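Duda desktop clear-up set (bin, tissue box, brush and tray) – review

Reviewed by Hubert Zalewska
Sep 12, 2025

The Duda set is meant for worktops, craft tables and other small surfaces that collect scraps. I bought it to replace a carrier bag hung on a drawer handle. The notes below cover capacity, fit of the liners, the tissue box and the brush, in the order in which I formed an opinion of them.
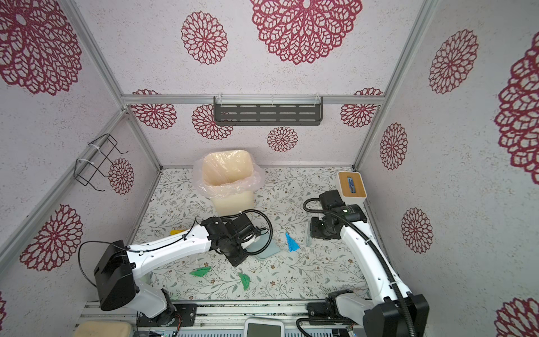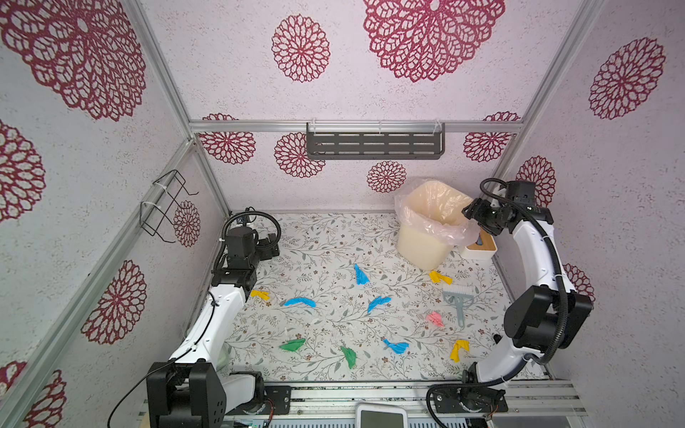 The bin, the lidded box and a patterned mat are in both.

Bin

The bin is cream-coloured plastic with no lid and no retaining ring. The liner folds over the rim and is held by friction alone. With a liner of the correct width this works well enough. With anything wider, the spare film gathers in folds outside the rim and spoils the look, although it doesn't affect use. I tried Brutance clear liners first and found them too generous. A smaller bag, folded down once and pulled tight, stayed put for the whole test.

Mass with a fresh liner is 326 g on my kitchen scale. That is light for something intended to stand on a worktop, and an elbow will move it. A square of non-slip matting under the base cured this. Duda should fit rubber feet.

Crumpled paper is a poor test of volume but a good test of the opening, as it springs back. Loosely balled scraps of coloured craft paper went in without catching on the liner. Flat strips were less obliging and tended to bridge the mouth until pushed down. Emptying is simple: unfold the rim, gather, lift. The walls are slightly tapered and the bag doesn't stick.

Tissue box

A white box with a light wooden lid and a slot in the lid. The tissues feed upwards and the slot grips them firmly enough that the next one stays up. It stops gripping towards the end of the stack, when the last few drop back inside and the lid has to come off. Raising the stack on a folded card helps.

The lid lifts straight off and has no catch. I regard that as correct on an item which is refilled often. The wood has marked a little where I put a damp cup on it – my own fault, but a coat of oil before first use would be sensible. Patterned tissues cost more than plain and perform identically.

Brush

Grey handle, white bristles. The bristles are of medium stiffness and suit paper offcuts, eraser dust and dry crumbs. They are less good on thread, which winds in at the root and has to be picked out by hand. On a smooth top the brush clears a strip in one stroke. On a fabric mat it needs two or three, and small pieces sitting in a crease are better taken by hand.

A printed mat makes the work slower. On one with a leafy pattern and small flowers, yellow and bright blue scraps are easy to find. Green ones take a second look. Anyone who cuts a lot of coloured paper may prefer a plain mat from the Jutwood range or similar.

Tray

Translucent pale blue plastic. I use it for pieces worth keeping. It wipes clean with a tissue and shows scratches after 5 weeks, mostly on the underside. It slides when wiped, so one hand has to hold the edge.

Compared with the Brurnex caddy

I previously owned the Brurnex, a single moulded unit with compartments. It weighs 423 g empty and stays where it is put, but the whole thing has to be carried to the kitchen for emptying and the corners are difficult to clean. Separate items take more room and are easier to live with.

Verdict

Recommended for paper and light craft waste. Not recommended for wet waste, given the open top. Main faults are the light base and the lack of any guidance on liner size. I have written to Duda on the second point and will add their reply if one arrives before the end of October.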